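Notebook, May, bench 2, afternoon

Carried on with the rice segmentation in Sulline. The old depth threshold treats anything within a few millimetres of the tray as tray, so loose grains vanish from the map and the planner thinks the job is finished once the heap is gone. Switched to colour plus depth on the wrist camera and left the head camera for coarse layout only.

Wrist exposure was on auto and hunting. Fixed it by hand; gain at 30 gives decent grains on black but the middle of the heap is close to blown out. Grains on the wood are harder, as the grain lines in the table come up as false hits. Minimum blob area set low for now.

Replayed log 1678 through the new node. It keeps up at 600 ms a frame on the Burnance box, which is too slow for closed loop but fine for replanning between moves. Clear plastic still gives holes in the depth. I have put a keep-out box round it in the planner config by hand.

To do: mask the fingers in the wrist view, check hand-eye calibration on the left arm, merge the two rice maps in the table frame.

Wrist view, then head view:

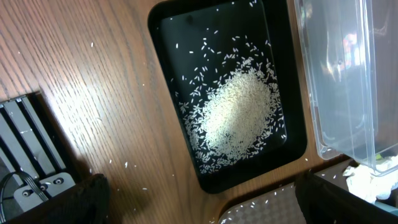
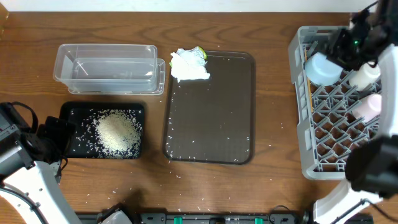
Skalotis read the entry and would drop the blob filter altogether, keeping every hit and letting the two cameras vote once the maps are merged. A false hit from wood grain should move when the wrist moves and the light changes, and a real one should stay put. Worth trying before touching the gain again.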